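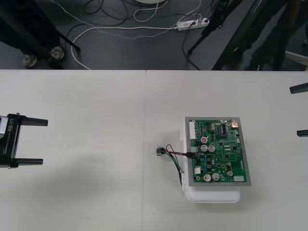

Two Weeks With the Fletier Plug-In Package

I promised a few of you I'd write this up, so get yourself a coffee, because I do tend to ramble! Our little repair shop has been thinking for ages about getting help with board testing. You plug in a harness, you plug in a power lead, you wait, you unplug it all again, and by four in the afternoon your thumbs are begging for mercy.

Fletier offers a setup service for two-arm robots. You send them one of your boards and they work out the plugging routine with you, then you pay by the month. The trial was $300, which I thought was very fair (my husband thought otherwise, but he doesn't have my thumbs). We sent them our trickiest one, the green board in the white plastic housing, with its bundle of thin wires ending in a small black plug. Those wires flop wherever they please, and I was sure they would be the end of the whole idea.

Vitalii Kushnir was our contact, and I can't say enough nice things about him. He answered every one of my emails, even the long ones, and he never once made me feel silly for asking what a gripper can and can't hold.
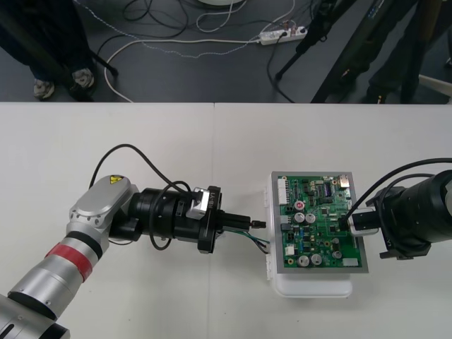
Bernadette Rosenthal

I love how the two arms come at the board from opposite sides, with the right one holding the black plug in its socket. It's just how I'd use my own two hands!

Now for the grumbles. The manual is 134 pages long and the part I needed was near the back. Changing to a different board means another setup fee, and for a shop like ours, with something new on the bench every Tuesday, that adds up fast. I'd also like a quote that shows the monthly price on the first page, please and thank you.

Would I sign up? For one board that we see over and over, yes, I think so. I've asked Vitalii for a price on a second one and I'm still waiting to hear.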